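NOTA DE PRENSA

Zirkemham pone en marcha su programa de doblado y recuperación de ropa en Joneton

Joneton, 3 de octubre de 2019. La asociación Zirkemham ha presentado esta semana un programa de clasificación, doblado y entrega de prendas usadas dirigido a los hogares de Joneton. La iniciativa cuenta con un presupuesto inicial de 4.000 euros y se desarrollará en 13 sesiones de trabajo, con asistencia gratuita previa inscripción.

El programa da continuidad a la recogida de la primavera pasada, en la que se recibieron 918 prendas. De ellas, 755 pudieron entregarse en condiciones de uso; las restantes se destinaron a trapos o a reciclaje textil. El informe elaborado al término de aquella recogida señaló que muchas piezas llegaban arrugadas y mezcladas con ropa de casa, lo que retrasaba su revisión.

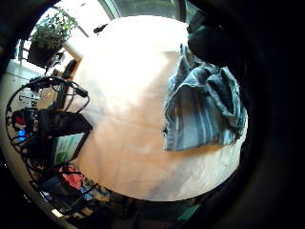
La primera fase se dedica a la separación por tejido y color. Las piezas se extienden sobre una superficie clara, próxima a una ventana, donde la luz natural permite distinguir mejor las manchas, los hilos sueltos y el desgaste de las costuras. Una prenda de rayas azules y blancas, por ejemplo, se revisa con más facilidad sobre una tela lisa de tono crema que sobre un fondo estampado. Concluida la revisión, cada pieza pasa al grupo de doblado, al de arreglo o al de descarte.

El doblado de camisas ocupa la segunda fase y es la que más tiempo requiere. El método adoptado por Zirkemham parte de la prenda abrochada y boca abajo, con las mangas recogidas hacia el centro de la espalda y el faldón plegado en dos tiempos hasta la altura del cuello. En los tejidos de cuadros, las propias líneas del dibujo sirven de guía para mantener rectos los pliegues.

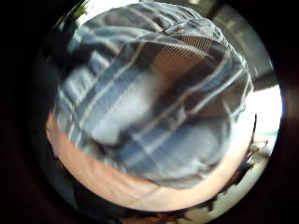 Las camisas de cuello rígido se apilan alternando el sentido – una con el cuello hacia delante y la siguiente hacia atrás – con el fin de repartir el grosor y evitar que la pila se incline. Las prendas de punto se guardan aparte, siempre en horizontal.

«Doblar bien una camisa lleva menos de un minuto cuando se ha practicado. Queremos que quien reciba la ropa pueda ponérsela al sacarla de la bolsa», ha declarado Mylene Dimaculangan, coordinadora del programa. 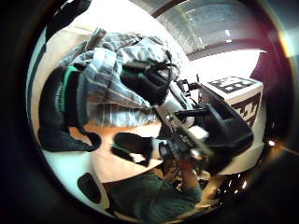 La tercera fase comprende el etiquetado por tallas y el traslado al almacén de la calle Neagu, desde donde se efectuarán las entregas. La empresa Selter cederá las estanterías y se hará cargo del transporte hasta finales de noviembre.

Las personas interesadas en participar pueden inscribirse en la sede de Zirkemham en horario de mañana. Se admiten camisas, pantalones, sábanas y manteles limpios; no se recogerán calzado, almohadas ni edredones.

Contacto para medios: Departamento de Comunicación de Zirkemham, Joneton.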